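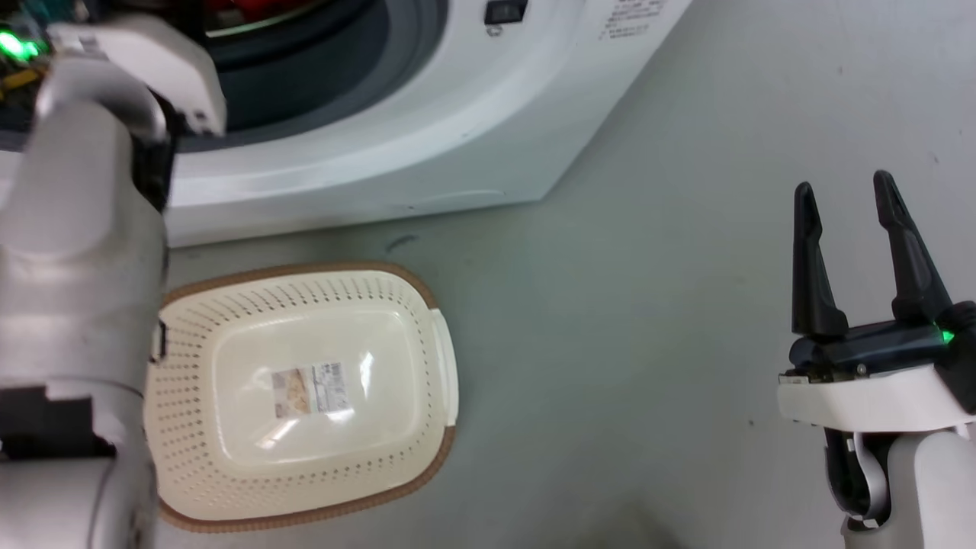
Red in the machine, basket on the floor.

Laundry, month three

I moved to Ritmont in March and started writing down what the apartment costs to run. A few readers asked for the laundry part, so I'm doing that one first.

The old place on Gallegos Street had shared machines in the basement. Between those and the dryers I spent 1,301 dollars over my last two years there. I know because I kept the card top-up receipts in a shoebox and added them up before I threw the box out. I had guessed half that.

Now I wash at home and hang everything. The drying rack cost 83 dollars, more than I wanted to pay, but the cheap one I bought first bent under two pairs of jeans. It stands by the bedroom window. Shirts are dry by the next morning if the window is open a little. Towels take longer and come out stiff. I've stopped minding.

Detergent is the other change. I used to fill the cap. The back of the box says much less than that for a normal load, and I went down to the lower line in April. The clothes smell the same to me. A box of Hinano powder, 14 dollars at the store on Irncombe Road, has lasted since then and is still not empty.

Things I haven't worked out yet: where to dry sheets when it rains, and whether the power bill moves at all if I wash at night. My plan has a lower night rate, but the last bill was 139 dollars and it had the connection fee in it, so I can't compare it with anything. I'll look again when the next one comes.

Groceries next time. I still have to find the receipts.

Posted 2025-05-25 in Apartment, Money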